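4.2 Living with the Skultton folding kit

I should say up front that I came to the Skultton kit as a sceptic. Our lab had already been through one garment package (the Shirazi, which we sent back in March) and I wasn't keen to spend another month of my life editing config files so that a robot could fold a T-shirt badly. So when Rodica Bratu talked me into a 90-day trial licence, I agreed on the condition that we'd use it the way a small commercial laundry would — out of the box, no custom training, and no phoning the vendor's engineers after hours.

Setup was a pleasant surprise! The kit is mostly software: a grasp planner, a cloth-state estimator and a calibration routine that you run from a laptop. The manual claims one technician can do the lot in a morning, and I had it going by lunch, including the bit where I'd plugged the emergency stop into the wrong port and blamed everyone else. The calibration wants a plain, matte work surface with even light. Knotty timber gave the estimator a bit of grief at first (it kept proposing grasps on the grain), but bumping the texture threshold up from 3 to 6 settled it down, and we left it there for the rest of the trial.

What you're paying for, really, is the first grasp. Anyone who has tried to automate laundry knows that folding is the easy part once the thing is flat. Getting from a heap to a known edge is where the hours go. Skultton's planner looks for what it calls an anchor, usually a waistband or a collar, and pinches there before it tries anything clever. Figure 9 shows the grasp on a pair of knit athletic shorts, with the fingers closed on the cloth at the waistband end. Shorts turned out to be my favourite test item, partly for the two leg openings, which the estimator loves to confuse with sleeves, and partly for the pockets. A slit pocket looks an awful lot like a hem to a camera. I'd have liked a way to tell the software "this is a pocket, leave it alone", and as far as I can see there isn't one outside the Murano tier, which costs more and which we didn't trial.

My other gripe is the retry behaviour. If a lift fails, the planner will go back to the same spot up to 6 times before it picks a new one. I can see the logic with a stiff fabric, but on a soft knit you're just rumpling the thing further, and I ended up hovering over the stop button muttering at it. The setting is buried in the operator profile — page 90 of the manual, if you're after it. Would I buy the kit? For towels and shorts, yes, I think I would. For dress shirts I'd wait for the next release.

Figure 9. Anchor grasp on knit shorts, standard operator profile.
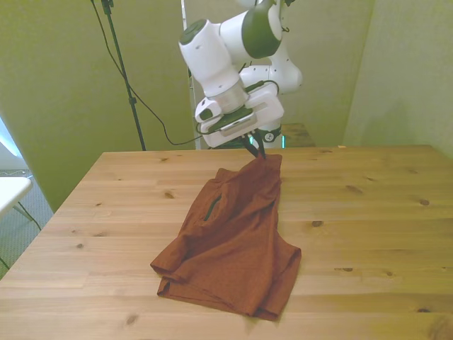 Mitra Amini, reading a draft of this section, wrote back that I'd been too easy on the retry setting, and that on the Nadimier kit she can change it from the main screen without opening the manual at all.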